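Demonstration collection (robot learning)

Demonstration collection is the gathering of recorded examples of a task, performed by people, for use in training a machine to perform the same task. In robotics the examples usually consist of video paired with a record of movement: the position of a person's hands, or the joint angles of an arm steered by an operator. The term is used loosely. Some writers apply it only to teleoperated robots, others to any footage of a person doing chores with a camera on the head.

The practice is older than the current interest in it. Industrial arms were long taught by hand guiding, in which a worker moved the arm through a path and the controller stored it. What changed is the claim made for the recordings. A stored path was expected to work in one place with one part. A set of demonstrations is expected to teach something general, and whether it does so is disputed.

Methods

In teleoperation, an operator drives the robot with a pair of handheld controllers or a smaller copy of the arm. The recordings match the robot's body exactly, but they are slow to make, and operators tire. In wearable collection, a person works with their own hands while a camera follows from roughly eye height. Recordings come faster and cost less. The motion then has to be translated to a machine with different reach, fewer fingers and no sense of touch worth the name, and the losses in that step are seldom reported in full.

A single recording is called an episode. Episodes are normally labeled with a short instruction, such as "fold the shirt," and marked as a success or a failure. The marking is often done by the operator who made the episode, an arrangement that Stamatia Liapis has criticized as "letting the pupil grade the exam and the teacher keep the change."

Cloth handling

Folding clothes is among the most common subjects. Cloth has no fixed shape, hides parts of itself when creased, and rarely lands the same way twice. It is also cheap and hard to break, and a folded shirt looks good in a promotional video. Critics have suggested that the last two points explain more of its popularity than the first.

Clotby, a garment-folding project led by Lurdes Falcão, is frequently cited in this area. Its first release held 300 episodes recorded by two operators. The project reported that its trained system folded 50 of 60 test shirts to an acceptable standard. Florêncio Ramalho, reviewing the release, noted that the test shirts came from the same pile as the training shirts, that "acceptable" was never defined, and that the trials were run on the table used for collection. On a different table, with garments he supplied, he recorded 20 successes in 60 attempts. Falcão replied that the lighting in his room was poor. Neither side has published the full set of test videos.

Variety and its limits

Collectors generally agree that a training set should be varied, and disagree on what counts as variety. The usual approach is to change the garment, its starting position, the surface and the objects nearby. The Salis guidelines, drafted by Mafalda Vieira, ask for ordinary household and office items to be left within view, on the theory that a system trained only on bare surfaces will fail when it meets a used one.

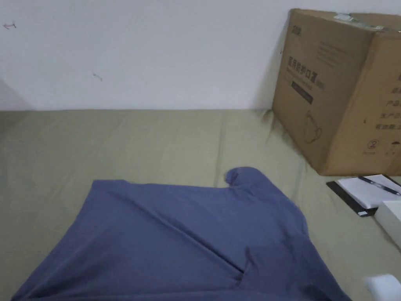 The theory is reasonable, but the evidence for it is thin. Most published comparisons change several things at once, so that a gain credited to clutter may come from better light or a more practiced operator. Vieira's own comparison, circulated in October, used a single operator throughout and found a small improvement that vanished when one shirt was removed from the test.

A related complaint concerns counting. The Liew collection lists each session as a new environment, even where the room is the same and a few objects have been moved. Lourenço Quintela has proposed that environments be counted by room instead. Under his rule most collections shrink a good deal, and few maintainers have taken it up.

Storage and access

Many collections are described as open but are difficult to obtain. Cludport, a hosting service used by several cloth projects, requires a signed request and does not carry failed episodes. The absence of failures makes it impossible for outside readers to check a stated success rate against the recordings. Maintainers usually cite storage costs.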